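Notebooks > Sternham Listening Room > Session notes

Print this page | E-mail this page

October 2007

Finally a proper long stretch with the Murkum single, so I'm putting all of this down while it's fresh, and you can forgive the rambling (you usually do). The job, for anyone picking this notebook up cold, is to get the second-language version of the song ready. Murkum want to put it out alongside the original and they'd like both to feel like the same record, same tempo, same drums, same everything except the words.

Started with the lead vocal. The lyric as translated is lovely on the page and a bear to sing. There are far too many syllables in the second line of the chorus, and the singer has been swallowing the last two to get to the downbeat in time. We tried three fixes. Moving the whole line a half beat early sounded like a mistake. Dropping the little pickup word was better, but it changes the meaning, and the translator will want a say. The third was simply to let the line spill over into the gap where the guitar answers, and I have to say I love it! It gives her room to breathe and the guitar can come in late, no harm done. Rough mix of that one is labeled "spill."
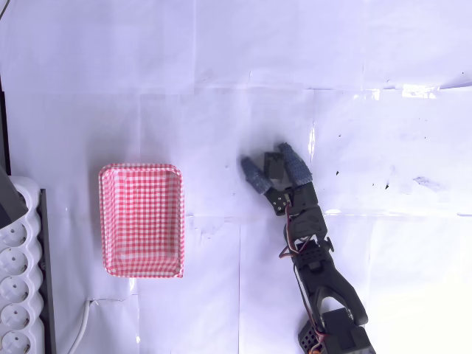 Vowels next, and this is where most of the time went. The original hook sits on a big open "ah" and the new one lands on a tight "ee," which on the old vocal chain comes out thin and a bit whistly. I pulled 3 dB around the 2,695 mark on the Seneviratne equalizer (yes, I typed the number in, I was feeling fussy) and put a touch back at 400, and that warmed her up nicely without making the verses muddy. When I play the two choruses back to back now, they match up like the red and white squares on a gingham food tray, loud and quiet in the right places, and the original doesn't jump out as the "real" one anymore.

Backing vocals are only half done. Wurnier sent their harmony parts over at 146 beats per minute and our session is a hair slower, so everything drifts by the second verse. I stretched the first stack and it got that watery sound on the long notes. Better to ask them for a fresh pass, I think, and I'll write tonight and be very nice about it.

Still to do: check the new lyric sheet against what she sings in the bridge, bounce an instrumental for Murkum, and please, whoever is in next, leave the compressor where it is until I've written the settings down.

Last updated: two small corrections to the backing vocal notes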